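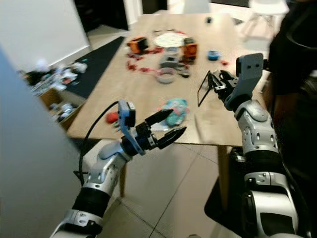
Qusai Qaisi asks whether the left arm has to be steered the whole time, even when only the right one is doing anything. It does. Both arms are recorded on every demonstration, and an arm that has been let go of drifts by a few millimeters. The drift ends up in the data as if it were intended. Park the idle arm in an open area, fingers open, and keep a light hold on the leader handle.

Hamada demonstration kit: frequently asked questions
Last revised 19/05/2023

Which method should I use, hand guiding or remote control?
Hand guiding means pushing the arm itself through the motion with the brakes released. It is suitable for single-arm tasks with few contact points. Remote control uses the pair of leader arms and is required for anything that needs two grippers. The two kinds of recording can't be mixed in one task folder.

How many demonstrations does a task need?
It depends on how much the starting layout varies. The table-clearing set supplied with Tristach 2 contains 3593 episodes. A single pick with a fixed start position can be tested after 700. Training on fewer is possible, but the software will show a warning.

Do I have to clear the table first?
No. Leave on it whatever would be there in normal use. Keep small loose items out of the path of the wrist, and move objects between episodes, never during one.

What do the wrist cameras need to see?
Both fingertips and the space between them. If either tip is missing from the preview, loosen the bracket, tilt the camera and tighten it again. Then run the camera check before recording. A bracket moved after the check makes later episodes inconsistent with earlier ones, and they have to go in a separate folder.

Can I record in low light?
Yes, within limits. The wrist cameras raise their gain automatically and dark fingers lose their edges against a dark background. The operator should steer from the head view in that case and use the wrist view only for the last part of the approach. Do not change the room lighting partway through an episode.
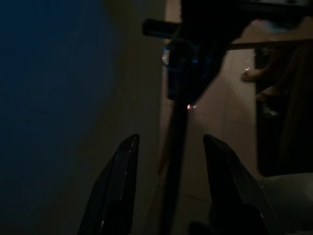
Wrist view in dim light, gripper open.

How do I hold thin or wire objects?
Close the gripper slowly until the force reading is steady, then stop. Closing further bends the wire and turns it in the fingers. Lift straight up before moving sideways. If the object rotates during the lift, put it down and grip again; regrips are valid data and should be kept.

The cable on the left wrist catches when I turn it. What is the correct routing?
Leave a loop above the wrist and bring the cable down the side of the arm. The loop must be long enough for a full turn of the last joint in both directions. Test this by hand with the power off. 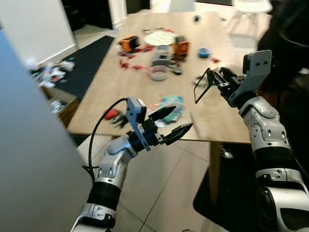
Head view: left gripper open, right gripper holding a wire-frame object over the table.

Should I discard an episode if I make a mistake?
Discard it if a person touched an object, if an arm hit the table, or if a camera dropped out. Keep it if you missed a grasp and corrected it within the same episode. Mark it "recovered" in the episode list.

The motion plays back with a delay. Is the recording damaged?
Usually not. Kits shipped before April had a clock offset between the head camera and the arms. Run the time alignment tool in the Maltau console on the affected folder. It writes a corrected copy and leaves the original unchanged.

Can two operators share one task?
Yes, if each logs in under a separate operator name. People differ in speed and in how they approach an object, and the training report lists results per operator.

Where are recordings stored?
On the local drive, under the task name. Nothing is uploaded until you select Send in the console. Handalia support can read only the folders you send, so include the log file with any fault report.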